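# About Bevora

Bevora makes table-clearing equipment for cafés and staff canteens, and trains the people who work alongside it.
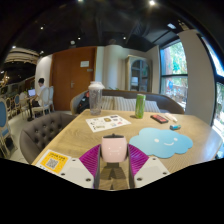 *Hand-held gripper at a café table with a smiling cloud mat, a domed-lid cup and a slim green can.*

## What we do

Clearing a café table is hard to automate. Cups, cans and mats get mixed in with phones, cards and other things that belong to the customer. A machine that picks up everything is no use to anyone. Most of our work goes into teaching it what to take, how to hold it and what to leave where it is.

We teach it by hand. One of our floor staff carries a hand-held gripper fitted with a camera and does the job with it, at ordinary tables, in rooms where people are sitting and working. The recordings are then used to train Plolar, our clearing cart. The fingers on the gripper have ridged inner faces, and the cart uses the same fingers, so a grip that works in the hand can be tried on the cart without redrawing anything.

Plolar carries used crockery and takeaway containers from the table to the wash area. It doesn't make drinks, take orders or handle money. We get asked about all three, and the answer for now is no.

## How we started

Ratih Hutapea and Syahrul Nair met while working at the same catering company in Melbourne. Ratih ran the floor of a canteen with 80 seats. Syahrul looked after the dishwashers, conveyors and cool rooms. The canteen had bought a tray-return system the year before, and it had not gone well. Staff were shown it on the morning it was switched on. Within a month they were stacking trays on the floor beside it at lunch, as the belt stopped whenever two trays touched.

Syahrul fixed the belt. Ratih rewrote the roster so that someone was always at the return during the busy hour, with the authority to slow it down or turn it off. Neither change cost much, and the second one made more difference than the first. Bevora grew out of the notes they kept during those months.

For our first few years we did no building at all. We went into kitchens and canteens that had already bought equipment and helped the staff get it working. We still take on that kind of job, and a fair share of our income comes from it.

## What changes for the people on the floor

We would sooner be clear about this on the website than have it come up in the second meeting.

**Some tasks go.** Carrying full tubs from the floor to the wash area is the main one. It is heavy work and causes a lot of sore shoulders and wrists. Where Plolar is in use, most of that carrying is done by the cart.

**Some tasks are new.** Somebody has to check the cart at the start of the shift, clean the fingers, empty it at the wash area and deal with the things it has declined to pick up. Lids and straws are a regular nuisance. These jobs take time, and we ask every site to put them on the roster as paid work with a name against them.

**Some tasks stay as they were.** Wiping down, resetting chairs, talking to customers and deciding whether someone has finished are all done by people. The cart does not approach a table until a staff member has marked it as ready. We tried a version where it decided for itself, and the floor staff at the trial site asked us to take it out. We did, and we haven't put it back.

**Hours are the difficult part.** We can't promise what an employer will do with its roster. We can decide who we sell to. Our standard agreement says that no position will be cut on account of the equipment during the first two years, and that any change to hours has to be discussed with staff before installation. We have lost sales over that clause. One operator told us it was none of our business, and we parted on polite terms.

## Working with Singhal

Singhal runs cafés and workplace canteens and has been our main partner since the first working cart. It employs 125 people. Before anything was installed, we spent time at four of its sites doing ordinary shifts, with Singhal's own staff showing us how they clear.

A good part of what we learned had nothing to do with robots. Experienced staff don't clear in straight lines. They take one or two things on every pass, often on the way to something else, and they use the moment to ask if the customer wants anything. A cart that swept a whole table in one visit was quicker on paper, but customers read it as being asked to leave. Plolar now comes for what it has been sent for and goes away again.

Mawar Pillai was a floor supervisor at Singhal when the trial began. She did not want the cart, and said so at the first staff meeting. Her list of objections ran to several pages and became our work plan for the rest of that year. She joined us the following August and now runs our training.

"I'd been through two new till systems and a booking app by then," Mawar says. "Each time we were told it would save us work, and each time we spent weeks doing the old job and the new job together. So I asked who was covering the extra hours while we learned it. That question is on the first page of our training pack now."

## How training works

Every site gets the same basic program, adjusted for its layout and hours.

- Paid sessions for all floor and kitchen staff, held before the cart is delivered
- Practice with the hand-held gripper, for anyone who wants to try it
- A supervised period with one of our people on site during busy times
- A follow-up visit once the novelty has worn off and the real complaints have surfaced

The gripper practice began as a way to collect recordings. We kept it in the program after noticing how much it helped people judge what the cart can manage. After a session trying to lift a tall plastic cup by its middle, most staff know which cups to hand-carry.

Recordings are made only with the site's agreement, and signs go up at the entrance while we're working. Staff who make recordings are paid for the time at a higher rate than their normal shift. Faces are blurred before the footage is used for training. Any staff member or customer can ask for a recording to be deleted and doesn't have to say why.

## The team

**Ratih Hutapea, managing director.** Looks after site agreements and rosters. First contact for any employer thinking about equipment.

**Syahrul Nair, engineering.** Responsible for the cart, the grippers and anything with a bearing in it.

**Mawar Pillai, training.** Writes and runs the staff sessions, and has the final say on whether a site is ready to go live.

**Intan Setiawan, recordings and data.** Plans the sessions with the hand-held gripper, checks the footage and handles deletion requests.

**Boris Říha, workshop and servicing.** Builds and repairs. If you ring the service line, you'll most likely get him.

Our motors and wheel sets come through Prundimport, which also holds spare parts for us. The fingers are moulded in our own workshop and can be swapped on site with a hand tool – staff are shown how during training.

## Visiting or getting in touch

Café and canteen workers are welcome at the workshop, with or without their employer. Quite a few have come in after hearing that something was planned at their workplace and wanting to see it first. We'll show you the cart, let you use a gripper and answer what we can. What you tell us is not passed on to your manager.

Employers should allow for a site visit before any quote. We'll ask to speak with floor staff during that visit, without managers in the room, and we don't quote if that can't be arranged.

For servicing, please have the number on the underside of the cart's tray ready when you ring.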